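About Cereck

Cereck tests household and shop-floor machines for people who are thinking of paying for one. We work out of two rooms in Sondamport. Nabila Chin started the company after a demo in which a robot folded one towel very nicely and then needed a technician for the second.

Can machines do the chores yet? Mostly no. Some can do a piece of one, on a good day, with the table set up the way they like it. We have logged 2259 trials so far, and the kitchen ones are the hardest to be cheerful about. Picking up a bottle is one job. Pouring from it into a pan, and stopping in time, is another. 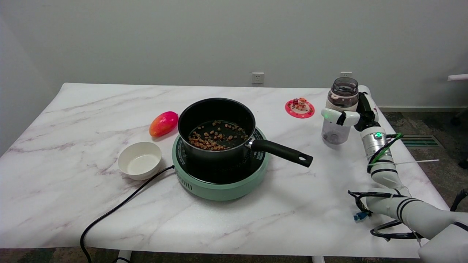 Makers tend to send us their best clip. We ask for the other 700. Siebe Dekker runs the kitchen trials and Roel Van Beek does the shop floor – bins, labels, screws, the dull stuff. Every drop and every rescue by a human hand goes in the report.

We don't sell robots or take a cut from anyone who does. Clients pay for the testing, and a few of them, Mollitz included, have not enjoyed reading the results. They still came back in December with a new arm.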